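Trarent Pen-Sorting Workcell Kit: Review for Buyers

Last updated: December 31, 2018

The Trarent kit is sold as a starter package for labs and small shops that want to teach an arm to handle desk items. It consists of a tabletop arm, a parallel gripper with two sets of finger pads, a controller, a head camera for recording a person doing the task first, and a license for the Trolik planning software. We ran it from August to the end of the year. This review deals mainly with what a buyer should put in the budget, because the quote and the final cost were far apart.

The quoted package covers hardware, one software seat and remote setup. It does not cover a table, task items, spare finger pads, or the hours of recorded hand work the software needs before the arm can be trained on anything. The last of these was our largest expense. Trarent's planning sheet treats recording as a minor line and gives no default figure for it. We suggest filling in that line before any other.

Recording means a person sits at a table and does the job by hand while the camera runs. Our job was a simple one on paper: keep black pens and blue pens in separate mesh holders, take one out, uncap it, write a short mark on a sheet, cap it and return it. Sorting is the easy portion. Writing is harder to plan for, as one hand has to keep the paper flat while the other controls the tip. 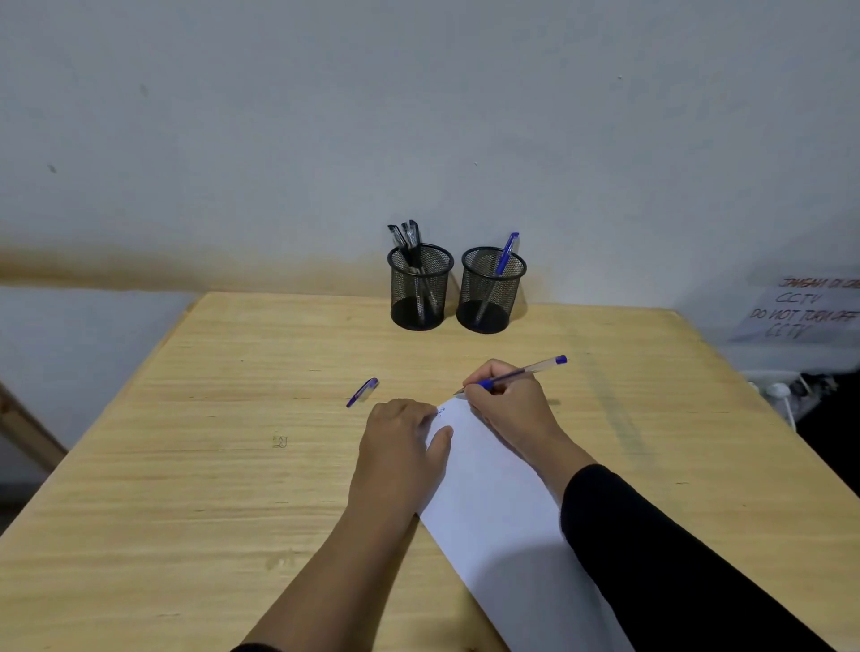
The kit as quoted has one arm. A job that needs a second hand to steady the work can't be trained on it without a fixture or a second arm. The sales material mentions this in the options list and nowhere else. A buyer should go through the intended task and mark every step where both hands are in use at the same time. If there are more than 2 such steps, price the two-arm version from the start. Adding the second arm later requires a new controller, and Trarent gives no credit for the old one.

We took the cheaper route and used a paper clamp. It works for marks near the clamp. At the far end of the sheet the paper lifts and the gripper loses its reference. We dropped writing from the arm's task list and kept it in the recordings for possible later use.

Gripping a single pen is reliable with the narrow pads. The narrow pads wear faster than the wide ones, and we went through three sets. They are sold only in pairs with the wide pads, so each replacement also adds a set of wide pads to the drawer. Caps are a separate problem. The gripper closes well on a cap but cannot judge when it has seated. The force readout is too coarse for this, and a finer sensor is an extra-cost item that has to be fitted at the factory.

Taking pens in bundles is beyond the gripper. A person can empty a holder in one grab and keep two colors apart, one bundle in each hand. The arm moves one pen per cycle. Throughput estimates based on watching a person will therefore be wrong by a wide margin, and the Trolik software does not correct for it. It takes cycle time from the recording unless told otherwise. The override is under Task Settings, on the second page, and is off by default.
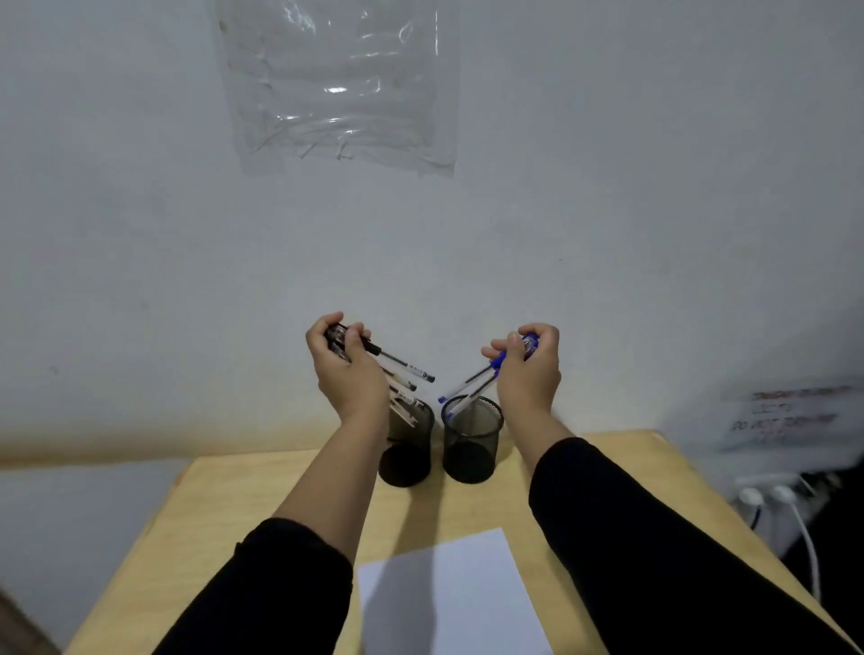

Costs and Planning

The following items were missing from our first budget and should be in yours.

Operator time. Plan for eight recorded hours per task before the first training run, plus the time to label them. Labeling took us longer than recording.

Table and surroundings. Any firm table will do for the hand recordings. The arm needs a heavier one, bolted down. Mesh holders are light and slide when the gripper touches the rim, so allow for a mounting plate.

Power. The controller and the camera charger need an outlet each, and the controller should be on its own circuit. Running both from a shared power strip gave us controller resets until we separated them.

Storage. Recordings are kept uncompressed. The supplied drive filled before the first task was finished.

Software renewal. The Trolik seat is annual. Without renewal the arm will still run trained tasks, but no new ones can be added.

Alternatives

We also had a quote for the Gebru bench arm. It costs more at purchase and includes the finer force sensor, and its pads are sold singly. It has no recording tool of its own, so the camera and software must come from elsewhere. For a shop that already has recordings, it is probably the better purchase. The Nedar unit was ruled out early because its reach would not cover both holders and the sheet.

Rating: 3 out of 5

The arm is accurate and the camera is comfortable to wear for a full session. The documentation is adequate. Points are lost for the pad packaging, the cycle-time default and a planning sheet that leaves out most of the labor. Setup support answered within a day each time we wrote. The two-arm version was not tested.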